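Home Syllabus Handouts Lab Sign-up Contact
Reading time: 5 min

Handout 3: Recording demonstrations with a hand-held gripper

Read before the second lab session. The lecture covered why we record demonstrations by hand. This handout covers how to do it and what to turn in. Notation follows Handout 2.

1. Terms

A demonstration is one complete run of a task by one operator, from the start pose to the end pose. A take is whatever the recorder saved between start and stop. A take may hold no valid demonstration. Keep the two words apart in your reports, as the grading sheet does.

The gripper frame is fixed to the body of the tool. The world frame is fixed to the table. The tag frame is fixed to the marker cube. Most errors in last year's reports came from mixing the last two.

2. Calibration

Calibrate at the start of every session, and again if the tool is dropped or the camera mount is touched.

2.1 Print the calibration board at full scale. Turn off "fit to page" in the print dialog. Measure one square with calipers and enter the measured value, not the nominal one.

2.2 Record the board from many angles. Tilt the tool as well as moving it. Views taken straight on add little to the estimate of focal length.

2.3 Run the calibration script in the Nillach repository. Check the reprojection error. If it is more than one pixel, repeat 2.2 with slower motion before changing anything else.

2.4 Close the fingers fully, open them fully, and close them again. The script uses the two end positions to scale the width signal. If you skip this step the width will be reported in raw units and the later stages will accept it without a warning.

3. Recording

Work in pairs. The operator holds the tool. The second person starts and stops the recorder, keeps the log, and calls out a reset when the objects have been put back. Swap after each block.

Move at a steady pace. Fast wrist turns smear the marker and the tracker loses it. The tracker recovers when the marker is sharp again, but the gap is filled by interpolation, and the filled part is only as good as the motion was smooth.

Pause at the start pose and at the end pose before the recorder is stopped. The segmentation script looks for these pauses. It does not look at the images.

Grasp with the middle of the pads. A grasp at the tip gives the same width reading as a centered one, so the fault does not show in the numbers and has to be caught by eye.

Keep your free hand off the marker cube. A covered corner is enough to reject a detection.

4. Size of the data set

The set released for this course has 2,963 takes. After the filter in Section 5 each group works with its own share plus its own recordings. A group is expected to add 143 takes over the term, with 56 of them done by the midpoint check. The count is of takes that pass the filter. Plan on losing a few per block.

All takes go to the Clerkgate server. File names carry the group letter, the block number and the take number, in that order, with underscores. Do not rename files after upload - the log refers to them by name.

5. Filtering

A take is dropped if any of the following holds:

- the marker is undetected for more than one second in a row
- the width signal never changes
- the start or end pause is missing
- the log entry is missing or does not match

Filtering is done before splitting into training and test sets. Split by block, never by take. Takes from one block share lighting, object placement and operator, and a random split puts near copies on both sides.

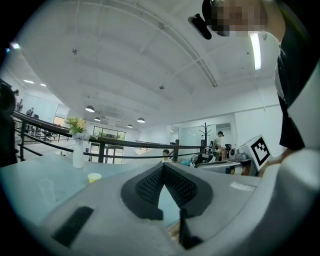
Edit Szekeres: The limit of one second in the first rule is too loose for the insertion task. The part that matters there is short, and a gap of half that length can cover all of it. My group ran the filter twice, once as written and once with the tighter limit, and the takes that differed were nearly all ones we would have thrown out by hand. I would set the limit per task and write it in the log header.

The remark is accepted. For the insertion task use half a second. The pick-and-place task keeps the limit given above. State the limit in the header line of the log, in seconds.

6. What to turn in

Due 18th October, one submission per group:

(a) the calibration file and its reprojection error
(b) the log, as plain text
(c) a plot of gripper width against time for three takes, one of which failed the filter
(d) half a page on the failed take: which rule it broke, at what time, and what the operator would have to change

Plots without axis labels are returned ungraded. Questions on calibration go to Botond Bíró, questions on the server to Chaimae Fahmy. The December session uses the same tools and the same file format, so keep your scripts.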